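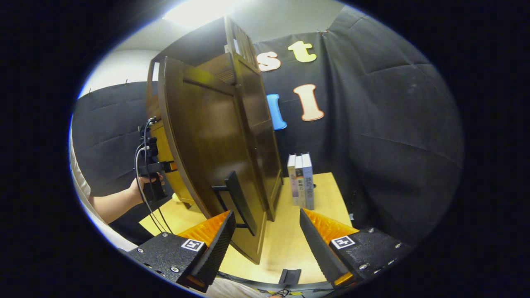 A rule that can't be checked by the person holding the gripper will be skipped by the second day, Marjorie Kettle told the Dondbridge meeting on Thursday, and several of the operators at the back agreed with her.

The meeting was called to go through the new code of practice for recording manual demonstrations with hand-held grippers. The code was drafted by Wokel, the Dondbridge firm that records household tasks for companies training robot arms, together with a smaller lab in Virnitz. It runs to 11 pages and takes effect at both sites in April. Two other recording shops in the region have said they will try it, though neither has signed.

Most of the text deals with ordinary matters: how a workstation is set up, who may stop a session, how long a person may work without a break, and what has to be written down afterward. A draft went out during the winter and drew 274 comments. The longest set came from the operators themselves, and the drafters say those comments changed more of the wording than any others.

Roland Whitlock, one of the two main authors, said the starting point was a mismatch between sites. Wokel and Virnitz had been recording the same kinds of tasks with the same kind of tool, a two-finger gripper with ridged pads on the fingers and square markers on the outside. When the recordings were put together, the notes didn't line up. One site logged a door that stuck as a failed attempt. The other logged it as a success if the door opened on a second pull.

"Both readings made sense to the people using them," Whitlock said. "You just couldn't put them in the same folder."

Under the new code an attempt has a written start and a written end, agreed before the first recording of the day. For a cabinet task, the sheet has to state which door is meant, how far it must open, and whether touching it a second time is allowed. If the sheet is silent on a point, the attempt is logged as "unclear" and a supervisor looks at it later. Operators are not asked to decide after the fact.

Failed attempts are kept. Earlier practice at Wokel was to delete anything the operator called a bad take, and the draft would have left that choice to each site. The final version does not. A failed attempt stays in the record with a short reason, chosen from a list of nine, and can be removed only if it shows something private or if the equipment was at fault.
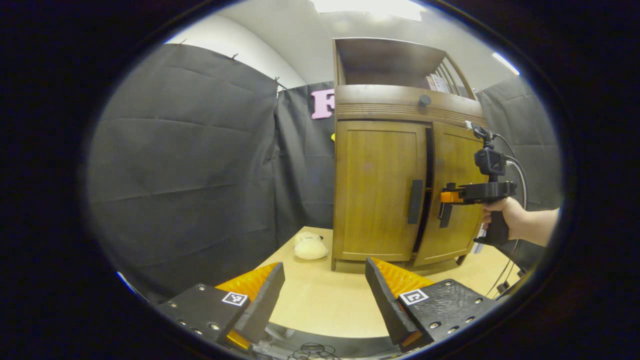 The section on two-person work was the most argued over. Many household tasks call for two grippers, and at some stations they are held by two people. The draft said only that operators should "coordinate." The final text says one of them is named as lead on the session sheet, that the lead calls the start and the stop, and that either person can call a halt at any time without giving a reason. After a halt, both grippers are opened and moved back from the object before anyone speaks about what happened.

Jade Hartley, a shift lead at Wokel, said the last part came from experience with hinged furniture. People tend to start explaining while they are still holding the door, she said, and the other person lets go.

Doors, drawers and lids get a page to themselves. The object has to be steady enough that it will not tip when pulled at its handle, and this is tested by hand before a gripper is used. If a second person is going to brace the object during the task, the sheet has to say so, and the bracing hand stays off the hinge side. Glass doors are left out of the code entirely for now. Virnitz wanted them in, but the two sites could not agree on gloves.

Cables also took up a good part of Thursday's discussion. The tethered grippers in use at Dondbridge have cables running off the back, and the code asks that cables be led away on the operator's side and checked for slack at the full reach of the task. An early version gave a fixed length. Operators objected that the right length depends on the table, the person's height and which hand they use, and the number was dropped in favor of a reach test. The test is simple: the operator goes through the whole movement once with the recording off, and if the cable pulls or catches on the object, it is moved.

On working time, the limit is 40 minutes of recording followed by a break away from the table. The draft had an hour. Illia Dovhaniuk, who speaks for the operators at Virnitz, said the shorter limit was the one change his colleagues would not give up. The grippers are not heavy, he said, but they are held out in front of the body with the wrist bent, and the strain shows up in the forearm before it shows up in the data. Setup time does not count toward the limit. Dovhaniuk said he would have liked it to, at least for stations where setup means lifting furniture, and he expects to raise it again.

Backgrounds and props are treated more lightly. Sites may use plain curtains, decorated ones or an ordinary room, as long as the choice is noted and stays the same within a session unless a change is part of the plan. Objects on the table that have nothing to do with the task are allowed. They have to be placed before the start and left alone until the end - a point that was already common practice in Dondbridge but had never been written down.

Privacy rules apply to anyone who may come within view of a camera, including people passing behind the station. Hands and forearms are treated as normal content and covered by the consent form that operators sign. Faces are not. If a face is recorded, the attempt is marked the same day and held back until the face has been removed or the person has agreed in writing. Letters, phone screens and name badges are handled the same way. Books and packaging may stay.

There is also a short rule on finger markers, the printed squares that software uses to tell where each finger is. They have to be checked at the start of every session for scratches, lifted corners and glare, and a damaged one is replaced before work goes on. Earlier guidance let a session finish first. Hartley said that had led to whole afternoons of recordings that looked fine to the eye and could not be used.

Not everyone at the meeting was satisfied. Ashley Mapplebeck, whose small firm Aguirre hires out recording stations by the day, said the paperwork had been written for sites with a full-time supervisor. Her clients often come in pairs and stay for a morning. Filling in a session sheet, a station check and a fault list for each object could take longer than the recordings, she said, and she asked for a one-page version.

Whitlock said a short form was possible but that it would have to keep the definitions of start, end and failure, along with the right to halt. "Those are the parts that people rely on later, when the ones who did the work have gone home," he said. Mapplebeck has been asked to send in a draft of her own.

Some questions were put off. The code says nothing about tasks with hot water, knives or live appliances, and sites are told to leave these alone until a separate text is ready. It is also silent on recordings made in private homes. Both authors said home recording needs different consent rules and should not be squeezed into a text about workstations. A numbering problem was found on the way, too: the printed copies handed out on Thursday refer twice to form 1962, an old Wokel stock form for replacement parts, where the fault list was meant. Corrected copies will go out before the April start.

The first review is set for six months after that. Each site will be asked to hand over its halt records and its list of "unclear" attempts, with operators' names removed. Comments on the wording can be given to shift leads at either site until then, in writing or in person.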